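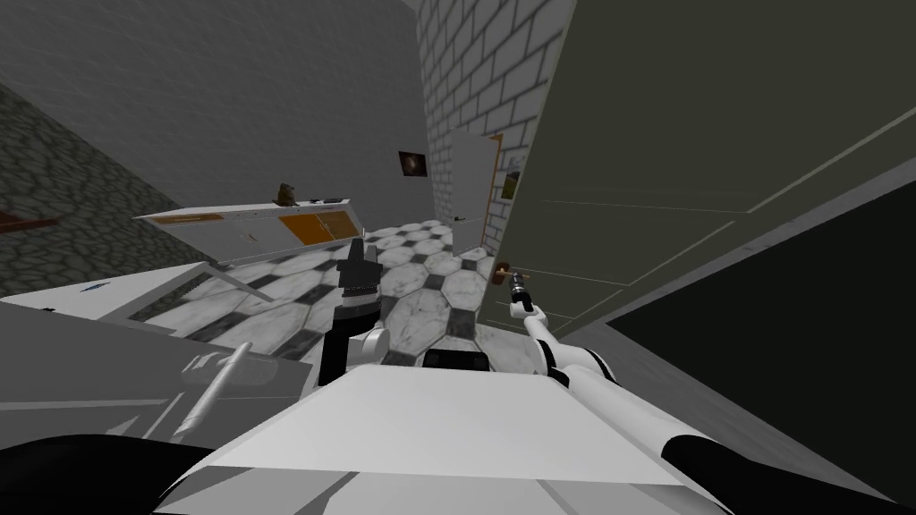
Simulated view of a robot arm reaching toward a brown handle on a green door.

Lukumay Sessions Archive – progress report to the fund
03/12/2018

Cataloging

The grant pays for sorting, cleaning and listing the tapes from the old Parkness jazz club. The application promised 1000 reels and cassettes listed by the end of year one. I would not lean on that number. It came from the labels on the shelves, and the labels are bad. One box marked as a trio turned out to hold a brass band rehearsal, and several "live" tapes are copies of records anyone can buy.

Listing goes on, but slower than planned. Each tape now gets a full listen before it is entered, which the budget did not allow for. I still think it is the right call. A list copied from the labels would have met the target and been no use to anyone.

Transfers

We have moved 71 tapes to digital files. Of these, 9 have sound too weak to use without repair, and I doubt repair will bring much back. The Ondulley studio says its new clean-up software can fix them. I have heard the test clip. The hiss is gone and so is most of the cymbal. I have asked for a second try on a piano solo before we spend anything.

The Kirovstead set

The application made a lot of the Kirovstead concert tapes, said to include an unknown quartet date. We have played both reels. The tenor player is good, the bass is hard to hear, and the tune list matches a radio broadcast that collectors already trade. It may be a different night. Until someone compares the solos bar by bar, please keep the word "discovery" out of the newsletter.

Rights

Two families have signed. Others have not answered, and one wants to know who will make money from this. Fair question – our draft letter does not answer it, so the letter is being rewritten.

Money and next steps

Spending is under budget, mainly through work that has not happened yet. I would not call that a saving. In December we will finish the piano test, send the new rights letter and propose a lower target for year one.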